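Most popular histories of exploration run to 300 pages and give the porters a paragraph. I have read a good many of them for this column, and the pattern holds whether the book came out last May or before I was born. The man who signed the journal gets a childhood, a marriage and a death scene. The people who carried the journal get a wage.

Gilang Pangaribuan's book on the Stellatley river survey does better. He went through 42 pay lists and matched names across them – slow work, and it shows in the notes more than in the chapters. One cook turns up on three separate trips. I wanted a whole chapter on him and got a page and a half. 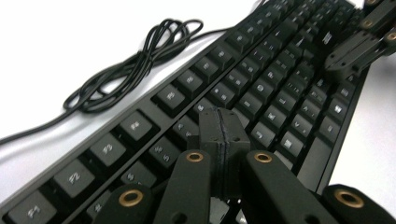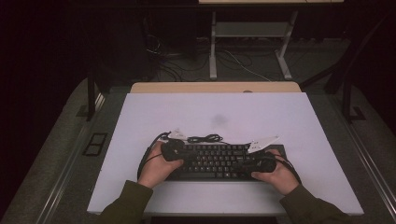

Why do publishers keep putting the leader's face on the cover?

Buyers know the name already, and a known name sells the first printing. A book about the cook has to explain itself before anyone picks it up.

I understand the business side of that. I still think readers are more patient than editors assume. Joanne Inskip's short life of an interpreter had no famous name in the title, and my local library has a waiting list of 10 for it.

Pangaribuan is now working on a second volume. I hope he moves the pay lists out of the notes and lets the cook have his chapter – the material is there, and the leader has had enough pages already.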